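**Shared Kitchen Walk-Through, Khunthong House**
Checked by: Rattana Wongsuwan
Second pair of eyes: Jirayu Ruangrit
Date: 25 July 2018
Next full check: October

Comments are under each section. Please read them even if the box is ticked, as a few of the ticked ones still have small jobs attached. This was a really good round, the best since we opened the kitchen to the evening cooking classes, and I want everyone who wiped, labeled, tightened and swept to know it showed!

## 1. Doors, floor and ways out

- [x] Back door opens fully from the inside without a key
- [x] Path to back door clear
- [x] Exit sign lit
- [x] Floor mats lie flat at the corners
- [ ] No trip edges at doorways

The metal strip between the kitchen and the hall has lifted again on the hall side. You can feel it with your toe. Jirayu pressed it down and it popped straight back up, so it needs new screws, longer ones, and probably a bit of filler in the old holes. Until then there's yellow tape over it. Leave the tape alone, please, even if it looks scruffy.

The mats from Inden have been wonderful. They're heavy enough to stay put when somebody pushes a cart over them, and they drain well. Lift them at the end of the night and stand them against the wall by the mop sink, rubber side out.

## 2. Handwashing

- [x] Hot water at the hand sink within a few seconds
- [x] Soap dispenser full
- [x] Paper towels stocked
- [x] Hand sink used for hands only
- [x] Sign in place

All good. I love that the class leaders now start each session at this sink. Soap refills are on the second shelf of the supply closet, behind the trash bags. We got through more soap this quarter than last and I am delighted to be paying for it.

## 3. Utensils, knives and small tools

- [x] Knives stored in the rack, blades covered
- [x] No loose handles on pans
- [ ] No cracked or melted plastic tools
- [x] Can opener blade clean
- [x] Peelers and graters dry before storage

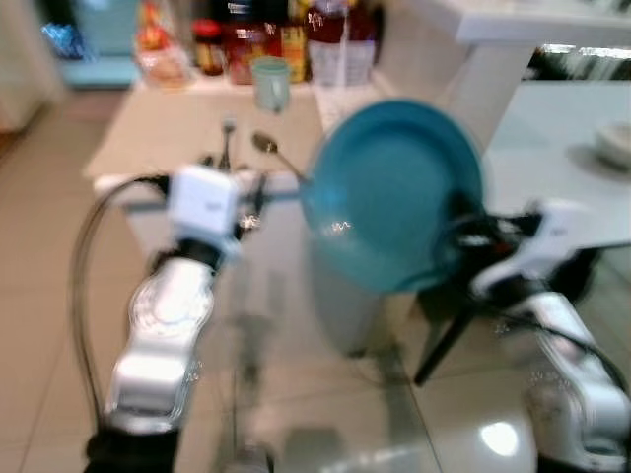

Flatware is the part of this list people skip, and I get it, it doesn't feel like a safety item. But a bent tine will catch a lip or a gum, and a rough spot on a spoon bowl holds on to food no matter how hard you scrub. Run your thumb along the handle, look between the tines, then turn the piece over and look at the back. A fork standing tines up, like the one near the spoon here, is easy to look over but is also the way people get jabbed when they reach in without looking, so for storage we go handles up in all the holders. Anything bent goes in the gray tub under the counter. Don't bend it back. Metal that has been bent twice is weaker than it looks.

We pulled two spatulas with melted edges and one ladle with a wobbly rivet. The ladle was my favorite, so that hurt a little. Replacements are ordered from Prodent, along with a second bench scraper that the bread class has been asking for since forever.

## 4. Gas, stove and hood

- [x] All burners light on the first or second try
- [x] Flames blue and steady
- [x] No gas smell with burners off
- [x] Shutoff valve reachable and labeled
- [ ] Hood filters free of grease
- [x] Hood fan runs on both speeds

Filters are due. They aren't terrible, but the one over the back left burner is sticky to the touch and the fan sounds like it's working harder than it needs to. Soak them in hot water with the Bresulel degreaser, the green bottle, for as long as the label says. Gloves on for that. Then rinse, and let them drain overnight before they go back up. Never run the fry station with a filter missing!

The new shutoff label is terrific. Big letters, right at eye level, readable from the door. Thank you, Jirayu.

## 5. Cords, outlets and appliances

- [x] Outlets near sinks have working test buttons
- [x] No cords across walkways
- [x] No cords touching hot surfaces
- [ ] Small appliances unplugged when not in use
- [x] Extension cords not used as permanent wiring

The toaster was plugged in when we came in and so was the rice cooker. Easy one to fix. The last person out does a loop of the outlets, starting at the pantry and ending at the light switch.

Jirayu also checked the cord on the stand mixer from plug to base, and the outer cover is sound the whole way along. We had wondered about it after the mixer was moved in the spring. It's rated at 600 watts, so it has an outlet to itself and should keep it. 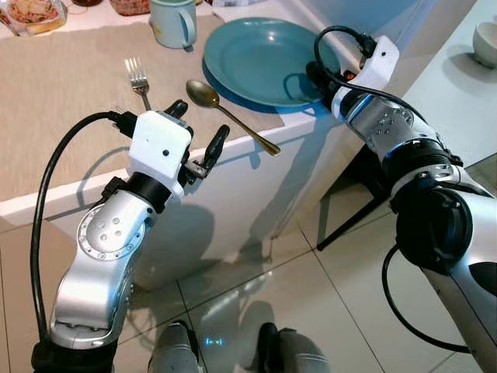
**How often should the test buttons on the outlets be pressed?**
Once a month, by whoever opens the kitchen first that month, with the result written on the sheet inside the pantry door.

If a button doesn't click off, or clicks off and won't come back, put tape over the outlet and call me. Don't plug in a lamp to "see if it's really dead." Tape, then phone.

## 6. Cold storage

- [x] Refrigerator at 40°F or below
- [x] Freezer at 0°F or below
- [x] Raw meat on the bottom shelf
- [x] Everything covered and dated
- [x] Door seals clean and closing all the way round

Every single container had a date on it. Every one! I went through the shelves twice, I was so pleased. The masking tape and marker hanging on a string from the door handle are doing the trick, so whoever came up with that, take a bow.

One small thing. Write the day the food was made and leave it at that. A few labels had two dates and it took some guessing to work out which was which. Cooked leftovers get 4 days in our refrigerator and then they go, however good they smell.

Seal on the freezer door gets a wipe with warm soapy water and then a dry cloth. Check the fold at the bottom, where crumbs like to gather.

## 7. Plates, bowls and serving surfaces

- [x] Tables wiped and sanitized before and after each session
- [ ] No chipped plates or bowls in circulation
- [x] Stacks no higher than the shelf lip
- [x] Sanitizer bucket labeled
- [x] Test strips in date

We went through the whole cabinet, which holds over 1000 pieces if you count every saucer and lid, and it took most of the afternoon. Five came out with chips, all bowls, all from the same shelf. I think that shelf is overloaded and the bowls knock together when the door shuts. Jirayu is going to add a second shelf halfway up so the stacks can be shorter.

When you're checking a plate, tip it toward the window and look across the rim at a low angle. Chips show up as a dull spot. Hairline cracks are harder, and for those a gentle tap with a knuckle is a good test. A sound plate rings and a cracked one clunks. It's weirdly satisfying once you get your ear in.

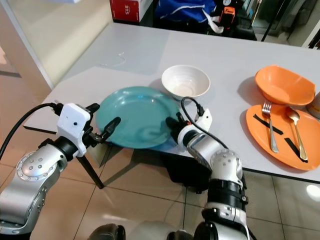
*Teal plate on the white table. Check the rim first.*

Sanitizer strips are kept in the drawer with the thermometers. Shut the lid tight on the tube or they go off early. The bucket gets fresh solution at the start of every session, and again whenever it turns cloudy.

## 8. Fire and first aid

- [x] Extinguisher in place, needle in the green
- [x] Fire blanket within reach of the stove
- [x] First aid kit sealed and stocked
- [ ] Burn gel in date
- [x] Emergency numbers posted

Burn gel runs out of date in October, so I've left the box open for now and will swap it before then. Blue bandages have been topped up. The blanket was hanging behind an apron, which made it slow to grab, and the apron has moved to the hook by the hall.

If you have never pulled a fire blanket out of its case, ask me and we'll practice with the old one. It takes a minute and it's actually fun.

## 9. Trash, pests and outside

- [x] Bins lined and lidded
- [x] Bin area outside swept
- [x] No gaps under back door
- [x] No droppings, nests or gnaw marks
- [x] Dry goods in sealed tubs

Clean as a whistle. The brush strip Jirayu fitted under the back door has made a real difference, and the draft is gone too. Flour and rice are all in lidded tubs now. The last open bag of lentils has been rehoused.

## Jobs still open

| Job | Who | When |
|---|---|---|
| Screws and filler for doorway strip | Jirayu | This week |
| Soak hood filters | Rattana | Before next fry class |
| Second shelf in bowl cabinet | Jirayu | When wood arrives |
| Put new spatulas and ladle on the rack | Rattana | On delivery |
| Replace burn gel | Rattana | Before October |
| Outlet loop at closing | Last one out | Every night |

Initial the sheet in the pantry when a job is finished, and add a note if you find anything new. Pencil is fine.

R.W. / J.R.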